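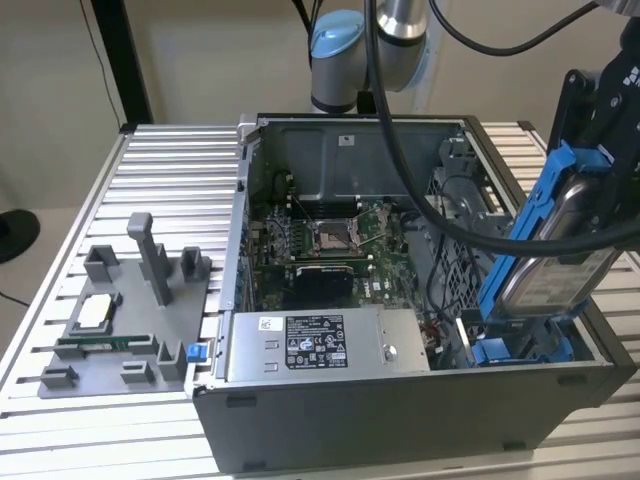

PC Hardware Basics
Handout 4: Installing a 3.5-inch drive
Instructor: Manon Beaulieu, Borberg Technical Center, Room 216

Today covers mounting a hard drive in a tower case that uses a drive cage and plastic caddies. Processor installation is Handout 5, so leave the CPU socket alone for now. The pins in the socket bend very easily and we can't straighten them in class.

Before you start

Shut the machine down, unplug the power cord and hold the power button in for a few seconds. Put on your wrist strap and clip it to bare metal on the chassis. Lay the tower on its side with the open side up. Keep screws in the magnetic tray.

Terms used in this unit

Drive cage — the metal frame that holds the drives. It usually has guides or rails for the caddy to slide along.
Caddy — the plastic carrier that fits around the drive. Many are blue, to mark a part you can remove by hand.
Form factor — the physical size standard. A 3.5-inch drive is about 4 inches wide. The name comes from floppy disk sizes, which confuses everyone the first time.
Power supply — the closed metal box that feeds every other part. Do not open it. It can hold a charge after the cord is out.

Fitting the drive

1. Hold the drive by its sides. Keep your fingers off the circuit board underneath.
2. Flex the caddy open slightly and seat the drive so the pins on the caddy go into the screw holes. Check both sides.
3. Make sure the data and power connectors face the open end of the caddy.
4. Line the caddy up with the guides and lower it in straight. If it binds, lift it out and start over. Forcing it can snap a rail.
5. Press until the tabs catch. Tug lightly to check.
6. Connect the SATA data cable to the drive, then to the board. Both ends are keyed with an L shape.
7. Connect SATA power. Keep wires clear of the fans.

Common problems

Drive rattles: one or more caddy pins missed their holes.
Drive not listed in setup: reseat the data cable first, then try another port on the board.
Side panel won't close: a cable is standing up too high — reroute it, don't push on the panel.

For your lab sheet

Copy the model, capacity and serial number from the drive label before the caddy goes in, as the label can be hard to read afterward. Note which port you used. The sheet is worth 20 points and is due at the start of the next lab.

Reading: Charbonneau, pages 134 to 154. Skip the part on RAID until September.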